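Zondholm council recall petition, thread 3

marshbird43
So the clerk tossed 107 signatures on the recall petition. Reason given: wrong ward. Half of those people have lived in Flullatport Heights forever. Smells bad.

Cho_Line
Boundary moved last June. They might really be in the wrong ward now, did anyone check the map

marshbird43
Map on the council site is the old one!! Thats the whole point

gravelpit
Petition needed 2000 and the organizers turned in barely over. Always pad it. Not the clerks fault.

tollbooth_ed
Disagree. Clerk serves at the pleasure of the same council being recalled. Should of gone to the county for review.

gravelpit
Law says clerk. Dont like it, change the law

Cho_Line
Is the Fomix contract even in the petition wording? I signed over that, not the parking stuff

marshbird43
Yes, page two. No-bid contract, closed session, 3 members voting yes. Minutes posted 29/03/2024, way late.

tollbooth_ed
Late minutes is its own violation imo. File a complaint seperately.

gravelpit
or it was just slow typing lol. Not everything is a plot

marshbird43
Appeal form is one page, get it in before the deadline. Bring proof of address. Lease or utility bill, they wont take a bank letter.

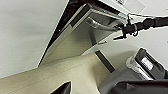 Replies, page 2

Cho_Line
ok checked, my signature was one of the tossed ones. Filing tomorrow

gravelpit
Fine, that one I'd appeal too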